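Irketti Jewelry Repair
Ring Intake and Inspection Checklist, with Comments

Customer item: Judow three-stone ring, 14K yellow gold
Ticket: 1352
Checked by: Napaporn Srisuk
Received: April
Reason for visit: yearly check, customer says the ring catches on sweaters

Before cleaning

Ring logged and bagged under its own ticket: OK
Customer's description matches the ring: OK. Receipt says yellow gold with a white gold head, and that is how it is stamped.
Existing scratches and dents noted with customer present: OK. Flat spot on the bottom of the shank, old.
Ring size on mandrel: 6 1/4. Customer thought it was a 6. No change asked for.

Setting

Center stone, movement under the probe: None.
Center stone, prongs: Three good. The fourth, at the two o'clock position, is lifted at the tip. This is what is catching.
Left side stone: Tight.
Right side stone: Moves slightly when tapped. Do not steam until tightened.
Prong wear: The center prongs are worn but still have enough metal. Side prongs are thin. Retip quoted separately, customer to decide.
Stone edges under loupe: Small chip on the girdle of the right side stone, partly under a prong. Customer was shown this and initialed the ticket.

Shank and head

Shank thickness at the base: Thin, but not at the point where we refuse to size.
Cracks at old sizing seam: None found.
Solder joint between head and shank: Sound. Some pitting on the left side, cosmetic.
Roundness: Slightly oval. Will round up after the prong work.
Stamps readable: Yes, both.

Cleaning

Ultrasonic: After tightening only. Set to 2 minutes, then look again before a second run.
Steam: Short bursts, ring held in tweezers over the mesh.
Polish: Light. Customer does not want the engraving softened.
Engraving still readable after polish: To be filled in at pickup.

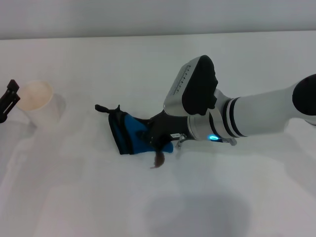 Can I keep wearing the ring while I wait for the retip quote?
Leave it off until the loose side stone has been tightened. After that, daily wear is fine while you decide on the retip.

Charges

Tighten side stone and reset lifted prong: 70 dollars
Cleaning and light polish: 22 dollars
Retip, side prongs: quote to follow

Final check at pickup

All stones probed again: ____
Run over nylon cloth, no snags: ____
Ring size confirmed on mandrel: ____
Customer initials: ____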